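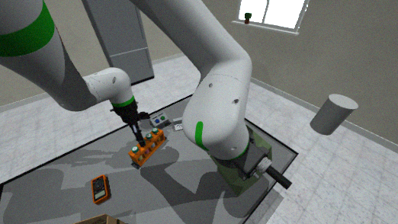
Ruby-Lee Tautahi says I can't slag off a mud fever cream I've never put on a horse, and that her mare's heels cleared up on Skinura after every other thing in the tack room had failed. Fair enough, Ruby-Lee. I have now put it on a horse. Thread, and it's a grumpy one.

---

For anyone who missed Thursday: Skinura is the grey cream going round the yards at Brendville. £37 a tub. The tub is small. I've had bigger pots of yoghurt.

---

My lad is a hairy-legged cob with two white hinds and he gets mud fever every single winter. The gateway at the bottom of our field is a bog from the first proper rain until May. So he's exactly the horse this stuff is meant for.

---

The label says "100% natural defence". Defence against what? It doesn't say. Mud is natural. So are the things that live in it and get into his heels.

---

Ingredients, in order: a plant oil, beeswax, zinc, two more plant oils and "mineral complex". Zinc in a greasy base. My nan had that in the bathroom cabinet for nappies and I'm fairly sure she didn't pay £37.

---

What bothers me more is the instruction leaflet. Step one: clip the feather. Step two: wash the leg and dry it thoroughly. Step three: take off any loose scabs, gently. Step four: keep the horse off wet ground for as long as possible. Step five: apply Skinura.

---

If you do steps one to four, most horses with mild mud fever will start to get better with no step five at all! I'd love to know how many of the glowing reviews come from people who clipped and dried a leg properly for the first time in years.

---

And I include myself in that. I hate clipping his feather. He looks like he's borrowed someone else's legs. Every winter I put it off and tell myself he needs the hair to keep the wet out, and every winter it turns into a soggy mat with scabs under it.

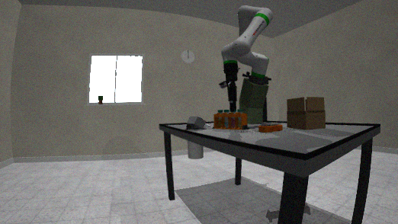
So this time I did one hind with the cream and one without, and everything else the same. Same clippers, same towel, same dry stable overnight. Near hind got Skinura. Off hind got nothing but the towel and me muttering at it.

---

Both legs improved. I'd say the off hind was slightly ahead, but it was slightly less bad to begin with, so I'm not claiming anything from that. One horse, two legs. It proves very little and I know it does.

---

It's still one more comparison than I can find anywhere on their page. I went looking. There's a "rider survey" with 269 people in it and the question was "Did you notice an improvement?" Over what? Compared with what? Were they people who'd been sent a free tub? No idea. I've emailed to ask. Nothing back so far.

---

A few of you have said it worked when the vet's stuff didn't. I believe that you saw a better leg. What I'd ask is what else changed that week. Did the rain stop? Did he move fields? Did you start bringing him in at night?

---

Example. Half the livery at Ullholm swears by it. Ullholm also put hardcore down in both gateways before the winter and fenced off the worst corner by the trough. I rode past last week and you could walk in there in trainers. If I'd spent that on my gateway I wouldn't be crediting a cream either.

---

Someone's asked what Craddock stock instead. The feed shop there does a plain zinc and castor oil in a big tub and it's a fraction of the price. Smells like old plasters. I can't promise it does more than sit there keeping the wet off, but that's all I'd want from it.

---

Before anyone goes for me: if the leg's hot, or puffy, or he's lame on it, or it's creeping up past the fetlock, stop reading me and ring the vet. I left it too long once with my old mare and she ended up on antibiotics with a leg like a drainpipe. No cream from anybody was going to sort that.

---

Also please don't pick the scabs off dry. I used to. I was taught to. He quite rightly tried to kick me into the next parish. Soften them, and if one isn't ready then leave it alone.

---

Ruby-Lee has now come back to say her mare was NOT clipped and stayed out the whole time, so my theory doesn't cover her. True, it doesn't. I'd still want to see her other leg. She says she did both. Well, there we are.

---

I've got most of the tub left. Anyone near Brendville who fancies doing one leg with and one leg without can have it for nothing, on condition you tell me what happened even if it makes me look daft. Bring your own towel, mine are all in the wash.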